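Section 4: Setting up your Pellwood water softener

I wrote this section after fitting the Pellwood in my own house, so it's a bit wordier than the card in the box. Read it once before you touch a valve.

1. Shut off the main and open the lowest tap you have. Let the pipes drain until you only get a dribble.

2. Go up to the bathroom and leave the sink faucet open too, so air can get in behind the water. 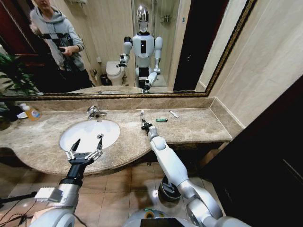 3. Screw the Yook bypass valve onto the back of the tank. Hand tight, then a quarter turn with a wrench. I went further the first time and cracked the collar — please don't do that!

Caution: the arrows on the bypass have to point the way the water flows. Mine were faint, so I went over them with a marker.

4. Pour in the salt. The tank holds 132 pounds, but I stop at 93 (easier to break up if it cakes). Use pellets, never rock salt.

5. Plug in the control head and set the clock, then your hardness number. If you're on Flallby town water, the number is on the yearly report they mail out in February.

Note: the Eleo control head loses its clock if the power is out for over 5 hours. Your hardness setting stays put.

6. Open the main slowly, with the bypass still closed to the tank, and run the bathroom cold tap until it stops spitting.
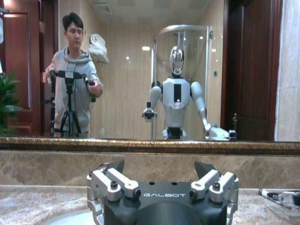

First regeneration

Turn the bypass to Service, wait for the tank to fill, then hold the Regen button until it beeps. Mine gurgled a lot on that first run and has been quiet since.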